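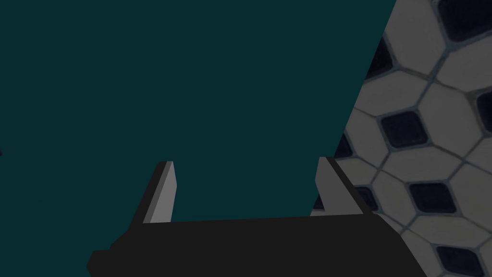
They said it would take the boring half of the job, one of the packers tells me by the coffee machine, and then it turned up and wanted to be taught the boring half first. That has been the mood at Gendier's returns warehouse in Prustley since December, when the company announced that a robot arm would be joining the sorting line.

The woman I have come to see spent 17 years on that line. Her new title has the word "simulation" in it, and her new desk is in what used to be the supply closet, with the shelves still up. She spends most of her shift running practice rounds in Hailu, the program where the arm rehearses before it is trusted with anything a customer paid for.

"My mother asked me what I do now," she says. "I told her I watch a pretend robot miss a pretend cup. She said they paid my cousin less than that to watch a real parking lot."

She did not apply for the job. Her supervisor asked for people who knew the returns line and didn't mind computers, and everyone else took one step back. There were two weeks of training from Grimance, the outfit that supplies the software, most of it spent on passwords.

What surprised her was how much of her old job she had never put into words. "They asked me how I pick up a mug somebody has sent back. I said, with my hand. They wrote that down." It took her several days to come up with a better answer. You look for the handle, she says, and you look for the crack, and if there's a crack you change your mind halfway there. The arm has two fingers and does not change its mind halfway unless someone has worked out how it should.

So she works it out. A batch in Hailu is 200 tries, and she can get through several before lunch, sitting in front of a gripper with its fingers open over a flat teal surface and a floor tiled in pale gray and navy. The warehouse floor outside her door is bare concrete. I ask whether she would like hers tiled too.

"I've put in a request," she says. "I was told the nice floor is for the robot."

The early numbers were humbling, she says, for the robot and for the people who bought it. Of the first 3000 practice picks, 943 went well enough to count. Management put that figure on the bulletin board, for reasons that were never made clear, and by the end of the shift somebody had written "same as my bowling" underneath it. It has improved a good deal since. The bulletin board has moved on to parking.

I want to know what has changed for the others, the ones still standing up. She takes longer over this one. Two people on the late shift left and were not replaced, and she doesn't pretend those facts live in separate rooms. The ones who stayed lift less. They also talk less, she thinks — the real arm sits in the spot where you used to be able to lean over and ask how someone's kid was doing, and there's a fence around it now.

"My shoulder is better," she says. "I'll give it that. My shoulder is a big fan of automation. The rest of me hasn't voted."

Does she feel she is training her own replacement? She has clearly been asked before, possibly by her mother. "I already got replaced," she says. "I'm in the closet." Then she adds that her pay went up a little, that she sits down, and that on the line she was asked for her opinion once in all those years, about the color of the vests. Now engineers call her. They call at 6 a.m., which they will have to stop doing, but they call.

She has one complaint she would like printed. When a pick goes wrong in Hailu, she presses a key and everything goes back to where it started. On the line, when the arm drops something, a person still goes in with a dustpan, and that person has to shut the whole section down, sign a sheet, sweep, sign again and start it back up. The dustpan was not in the budget. It came from her kitchen, and she would like it back.

A packer knocks to say the arm has stopped again and is holding a salad spinner. She asks which finger is on the lid, and reaches for her shoes.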